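**Black cloth for backdrop: wool serge or cotton velvet?**

**ecrichton_f** wrote:

I need to replace the black backdrop in a small hall used for still photography and the odd talk. The present one is a polyester sheet bought in 1996. It reflects a grey sheen under side light and the creases show. I have two quotes, one from Florklow for wool serge and one from Rankin for cotton velvet. Both are flame-treated. The drop is fixed to a batten and can't be moved forward.

Which holds less light?

---

**Gourlay_M** wrote:

Velvet, by a clear margin, provided the pile runs upwards. Hung with the pile down it catches overhead light and goes grey. Check that all widths are cut in the same direction, or you will get visible bands at the seams.

---

**macritchie708** wrote:

I disagree. Velvet marks when folded and the marks stay. Serge is less black on paper but hangs out overnight. For a cloth that is taken down between bookings, serge every time.

Also ask how the flame treatment is applied. If it is a water-soluble salt, the cloth can't be washed or steamed without treating it again.

---

**Gourlay_M** wrote:

It marks if you fold it. Roll it on a tube.

---

**macritchie708** wrote:

Where does a village hall keep a tube six metres long?

---

**ewan_r** wrote:

The cloth matters less than the light. Keep the lamps off it and most black fabric will do. If the subject is pale, you expose for the subject and the background falls away. Any soft folds left are faint enough to ignore.

Black fabric behind a dark tabletop, with a light blue balloon in the first and a crumpled white cloth in the second:
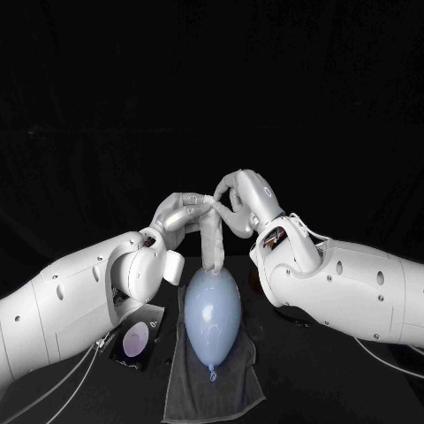
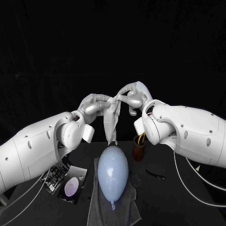 On hanging, allow half as much again in width if you want fullness, or no extra if you want it flat. Flat needs weight in the bottom hem. Chain is better than a bar because it follows an uneven floor.

---

**Gourlay_M** wrote:

Agreed on chain. Lamps are not always adjustable, though. He said side light.

---

**ecrichton_f** wrote:

The side lamps can be turned by hand, but not by much. I will ask Rankin for a sample with the pile direction marked, and Florklow for the treatment certificate. The cloth has to come down in April for painting, so macritchie708's point about folding applies.

---

**macritchie708** wrote:

Test both samples under your own lamps at the real distance. A swatch on a desk tells you very little.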